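trorley-bimanual - README / data card + purchase notes

Status: working draft, updated November. Ask Anderson Aguiar before you quote any of this in a budget request.

What's in here

Episodes from the two-arm station at the Ballham site, plus the spreadsheet we used to plan the second station. We kept them in one place so people asking for money can look at what the money bought. 1069 episodes total. Household and desk objects, countertop height, head view plus both arms' joint readings.

Folders

episodes/ - one folder per episode, video and joint log
splits/ - train and held-out lists, text files
budget/ - parts list, quotes, the planning sheet
notes/ - operator notes, messy, some handwritten and typed up later

Tasks

Laptop open/close, folding cloths, cups onto a rack, cable plugging (few, mostly bad), drawer pulls. Laptop is the one people keep asking for so it gets its own section.

Laptop task

Goal is lid closed, no scratches, laptop still where it started. Both arms work the lid. Start poses vary a bit, lid angle varies more. Good test of whether the grippers you're pricing are slim enough, becuase a fat finger does not get near a lid edge without dragging on something.
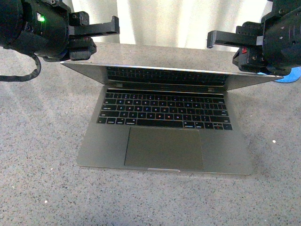 Laptop task, head view. Lid tilted back, a gripper near each upper corner.

Glossy inner lids reflect the keys. Matters for the camera line in the budget - the cheap camera blew out on reflections under our lights and we ended up buying twice. Put the better one in from the start. Also watch cable routing. Budget for longer cables and clips, we had zero in the first order.

Planning the second station

Lead times first, they hurt more than price.

Arms: Zastotum quoted 8 weeks, took longer. Order these before anything else, before the room is ready even.
Grippers: same vendor, separate order form. Don't assume they ship together.
Spare fingers: order with the grippers. Shipping on a small second order was silly.
Counter: Cordeiro did the first one. Solid, doesn't wobble, pricey. A plain workbench is fine if you bolt it down.
Compute: reuse the old box for recording. New one only if you train on site.
Disks: we filled the first set way early. Double whatever you wrote down.
Sacrificial laptops: buy used, buy several, different lid sizes. Dead ones are OK for open/close.

Operator time is the line everyone leaves out. We got up to 30 usable episodes in a good shift on the laptop task, a lot fewer on cables. Work backward from the episode count you want and see if you still like the number.

Total for station two is in budget/plan.csv, column F. Column G is the old estimate, ignore it, I haven't deleted it yet because finance links to it.

Not decided

- lease vs buy on the arms. Lease looks good for one year and bad after that
- service contract. Zastotum wants it signed at purchase, trying to push that to later
- whether station two gets its own room or shares

Known problems

52 episodes have a dropped head camera stream partway through. Listed in splits/exclude.txt, don't train on them. Joint logs in those are fine.
Timestamps on the early drawer episodes are off, offset is in notes/.
Task names are not consistent, "laptop_close" and "close_laptop" are the same thing. Will fix.

Use

Internal and partner groups under the Trorley agreement. Quotes in budget/ are confidental, strip that folder before sharing.

Changes

November - added plan.csv, exclude list, lead times
Before that - see commit log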